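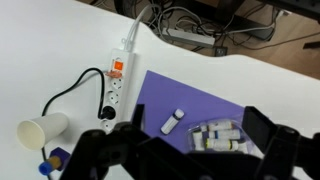

La regleta de la sala de lectura, con el interruptor encendido.

Inventario de la sala Rothe
Relato
Por Dwynwen Gronow

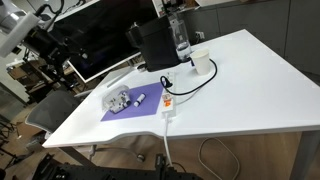 Tiempo de lectura: 2 minutos

A la atención de la Dirección de la Fundación Hovwood.

En cumplimiento de lo dispuesto en octubre, la abajo firmante procedió el 3 de noviembre al reconocimiento de la sala Rothe, a fin de dejar constancia de los bienes que permanecen en ella tras la marcha de don Ismail Abou Zeid, archivero de esta casa. El expediente lleva el número 578.

Mesa blanca, de borde gris. Se conserva. El señor Abou Zeid solicitó su sustitución en 3 ocasiones y en las tres le fue denegada, por considerarse que el entrante curvo del canto no impedía el trabajo. Don Ebuka Abubakar declara que el archivero apoyaba allí el vientre y decía que la mesa lo había reconocido.

Cafetera negra, con depósito transparente. Queda algo de agua en el fondo. No figura en ningún inventario anterior. Preguntado al respecto, el señor Abubakar guardó silencio y después pidió que no se retirase hasta la primavera.

Regleta blanca, con interruptor naranja. Se halló encendida. El reglamento exige desconectar todo aparato al término de la jornada - artículo 12 -, y el señor Abou Zeid lo hizo cumplir a los demás durante nearly toda su carrera, con notas escritas a mano que aún se encuentran dentro de los libros.

Vaso de papel, blanco. Sin valor. La que suscribe lo halló de pie junto a la cafetera y, al apoyar la carpeta, lo volcó. Se hace constar por exactitud.

Lámina de color lavanda. Se ignora su uso. Doña Uchenna Tijani sostiene que el archivero depositaba en ella lo que no sabía clasificar, y que cada noche la dejaba despejada. Sobre la lámina había dos objetos, que no se han podido clasificar.

Concluido el reconocimiento, la abajo firmante se dispuso a apagar la regleta. Permaneció un tiempo con la mano sobre el interruptor. Finalmente se sirvió un café, del que no se da cuenta en el capítulo de gastos, y cerró la puerta con la luz naranja encendida.

Propone que la sala no se asigne todavía.

Ekaette Tijani
Oficial de inventarios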